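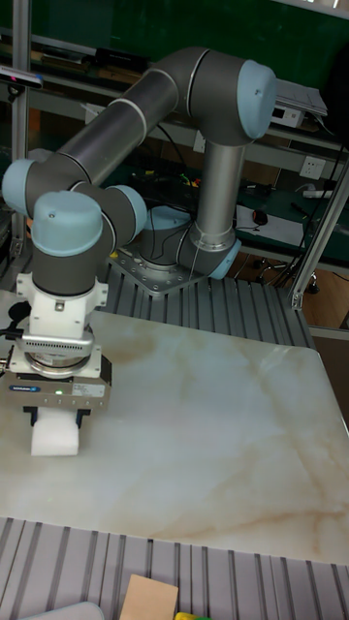
Figure 1. Six-axis arm with parallel gripper, fingers closed on a white foam block.

Handout 4: Reading a supplier's offer
Buying Automation for Small Workshops
Course tutor: Facundo Montecinos

Last session we looked at what a robot arm is for. This session is about what happens when somebody tries to sell you one, a different subject with better biscuits.

The offer we are working through is the Turkiven starter package from Grarnska. Have your copy of the brochure to hand. It runs to 20 pages, of which 2 contain information. The rest is sunsets, and a man in a hard hat pointing at a tablet.

1. What is in the box

"Complete cell" is a phrase to underline in red. In the Turkiven offer it covers the arm, its controller, a hand-held pendant and a base plate. The gripper is an option. So are the fingers for the gripper, listed on a separate page in smaller type, in the hope that you will have stopped reading.

Look at the figure and work down from the wrist. There is a white flange adapter, then a white sensor module, then a round coupling ring, then the gripper body, then two fingers. On a quotation, each of those can be a line of its own with a price of its own. Before you compare two suppliers, write the whole stack down the side of a sheet and fill in who is charging for what. Last year's group did this with the Dekeo offer and found the adapter missing from it altogether. Dekeo were very helpful about selling them one.

2. Payload

The brochure gives payload as a single number in large print. Ask where it is measured. If it is measured at the bare flange, everything hung below the flange comes out of it before you have picked up so much as a teabag. A heavy gripper on a small arm can use up a good share of what you paid for.

Ask too for the figure at full stretch. Suppliers like to quote an arm with its elbow tucked in — so do weightlifters.

3. The demonstration piece

Foam blocks are a fine thing to pick up. They are light, they have flat sides, and they forgive a clumsy grip. Your own parts may be oily castings or bags of screws. Whatever they are, take a boxful to the demonstration and put them on the table yourself. A good sales engineer will be pleased. A less good one will start talking about phase two.

Things to ask for on the day:
- your part, picked from where your staff would leave it
- the same part, put down slightly crooked
- a part that is out of tolerance
- a stop and restart in the middle of a move, done by you

4. Mounting

An arm has to be fixed to something. The one in the figure stands on a square metal plate bolted to ribbed aluminium extrusion, a handy arrangement if you expect to change your mind about the layout. The Turkiven offer says "customer to provide suitable surface" and leaves it there. Get "suitable" in writing: thickness, flatness, bolt pattern, and who pays when it isn't.

Cables belong under this heading as well. A cable that loops out beside the tool has to go wherever the wrist goes. Ask how it is held, what a replacement costs and whether you can fit it yourself. Grarnska's answer to the last part was a long pause and then "yes".

5. Support

The basic plan promises a reply within 72 hours. Note the word reply. An email saying they have received your email is a reply. Sepúlveda, the local dealer, sells its own cover on top, with a named engineer and spare fingers kept on the shelf. I think that is the better buy for a workshop with one arm and no electrician, though I would want the spares list attached to the contract.

The warranty inspection falls due at 1,000 running hours. Find out whether "running" includes standing there with the power on. On two shifts you will get to it a good deal sooner than the brochure's cheerful timeline suggests.

For next session

Fill in the comparison sheet for Turkiven and Dekeo, stack and mounting included. Where the brochure doesn't say, write "doesn't say" in the box. Please don't guess on the supplier's behalf; they have people for that.

Bring one part from your own workplace, wiped clean if possible. The tables have only just been done.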